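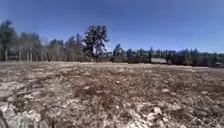 Bastitz field platform with Cullow navigation kit: purchase review after one season

Reviewed by Maribeth Galang
Posted Monday, August 18, 2025

Scope

We bought the Bastitz as a small tracked carrier for soil sampling and inter-row scouting. It was assessed on our own ground under our own labour costs, so anyone on flat irrigated country should discount the traction comments. The dealer, Toketti, supplied it at list price less 2 per cent for early payment. No loan unit was involved.

What the quote covered

Base chassis, one battery, charger, camera mast, Cullow receiver and a year of correction signal. What it left out matters more for budgeting: the second battery, the transport cradle, the sampling head and the operator course. On our order those extras came to 17 per cent of the base price. Ask for them as line items at the first quote. Toketti was prompt once asked but did not volunteer them.

Traction and ground clearance

Most demonstrations are run on mown grass or a gravel yard. Insist on broken ground. Cloddy soil with matted dead grass on top is a fair test, as the grass hides the hollows and the clods shift under load. At the default speed the Bastitz pitches enough to upset the mast. At the low setting it is acceptable, and we now plan all work at that setting. Run time estimates should be made on the same basis. The brochure figure assumes the higher speed on firm going.

Positioning near trees

The receiver held a fix across open paddock without intervention. Close to a tall tree line it was less reliable, and the platform stopped and waited, which is the correct behaviour but costs time.

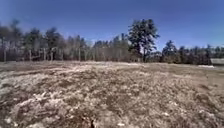

We set a 20 metre buffer along any timbered boundary and sample that strip by hand. If your blocks are narrow, work out how much area the buffer removes before signing. On our smallest block it changed the payback sum considerably. Procházka sells a receiver with a taller antenna mount, and it may do better in that position. We have not tried it.

Vision

Obstacle detection is conservative. Pale clods in strong sun were flagged as objects at the factory sensitivity, and a dark tuft of dry grass did the same. Dropping the sensitivity one step removed most of the false stops. The setting is buried in the service menu and needs a dealer code, so get the code at handover.

Running costs

Track pads are the main consumable. The schedule calls for inspection every 500 hours; on abrasive soil I would halve that. The correction signal renews each February and is billed in full, with no seasonal rate. Our insurer required the platform to be listed separately from the tractor.

Recommendation

Buy if you have open blocks, a ute and trailer already on hand, and one person with time to learn the planning software. Hold off if most of your boundary is timber. Budget for the second battery from the start. Include a spare set of track pads in the first order, because freight on a single set was poor value.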